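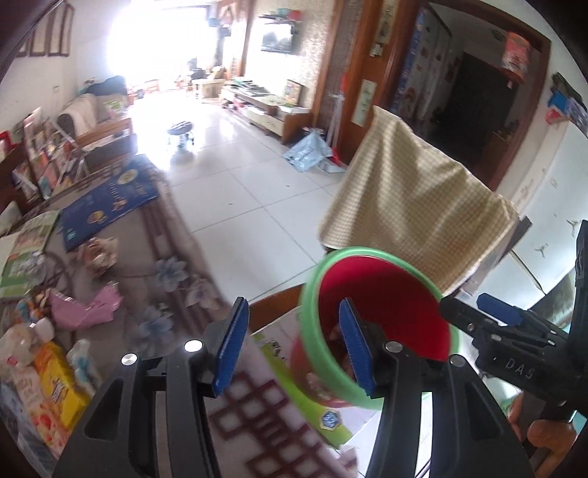
Combien de temps faut-il pour enseigner une tâche ménagère à un robot par démonstration manuelle ? Pour le rangement d'une table, le projet Nerum a retenu une base de près de 3 000 démonstrations, réparties entre 18 logements.

Le programme, conduit par l'institut Trandari avec le concours de la société Fernex, est entré en janvier dans sa deuxième phase. Les opérateurs y accomplissent eux-mêmes les gestes attendus de la machine, une pince dans chaque main, au domicile des participants. Chaque séance dure 3 heures et donne lieu à un compte rendu remis à la coordination scientifique, assurée par Mechthild Kuster.

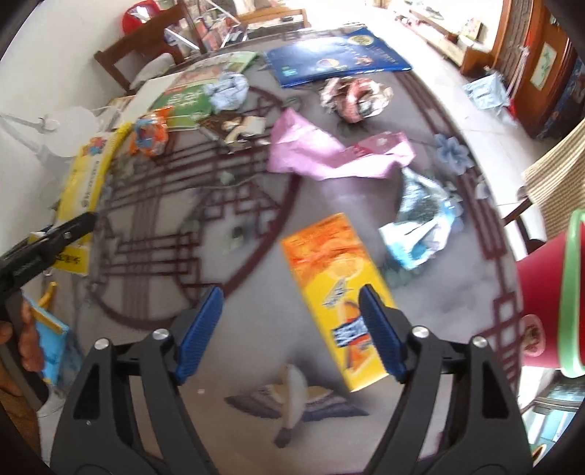
La deuxième phase porte sur le tri et l'évacuation des petits emballages. Le protocole de la première phase, établi sur le site de Coelho, ne prévoyait que des objets rigides, dont la forme varie peu d'une prise à l'autre. Un papier froissé en boule, un sachet allongé ou une feuille d'emballage rose étalée sur la table demandent chacun une approche différente des mâchoires, et une nappe à motifs complique encore la délimitation des objets. Les opérateurs ont donc pour consigne de varier l'angle de prise et de reprendre intégralement tout geste interrompu.

Les équipes souhaitant accueillir une séance peuvent se manifester auprès du secrétariat de Trandari. La formation préalable des opérateurs comprend 4 modules, dispensés sur place.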